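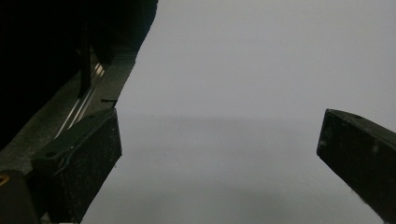 ## 3.2 Background tone and visible clutter

Residents in the Stitham flats were asked to tidy one kitchen work area each and to stop when it looked finished to them. We had expected the stopping point to depend mostly on how many items were left out. In the interviews, the color of the background came up more often.

Figure 2 shows the plain end of the range: a pale gray-white that is smooth and has no pattern. We coded backgrounds like this as P0. Speckled and wood-grain backgrounds were coded P1, and anything with a printed pattern was coded P2. Coding was done by Uchenna Usman and checked by Onyekachi Adeleke, who worked from the same set of pictures without seeing the first codes. They disagreed on 13 of 400 pictures, mostly over faint speckling, and those were settled by discussion.

Of the 40 residents, 12 had a P0 work area. They tended to keep going after the larger items had been put away, and several went back for crumbs or a single twist tie. One told us that "everything shows on it." Residents with P2 areas more often stopped once the jars and dishes were back in the cupboard, and were surprised when we pointed out small items they had missed.

We did not control for lighting. The Circombe flats, visited in February, have smaller kitchen windows, and two P0 work areas there were tidied under a single ceiling light. Both are kept in the analysis. Storage is a separate matter and is covered in Section 3.3, where we use the Nwachukwu checklist to record open shelves, closed cupboards and drawers.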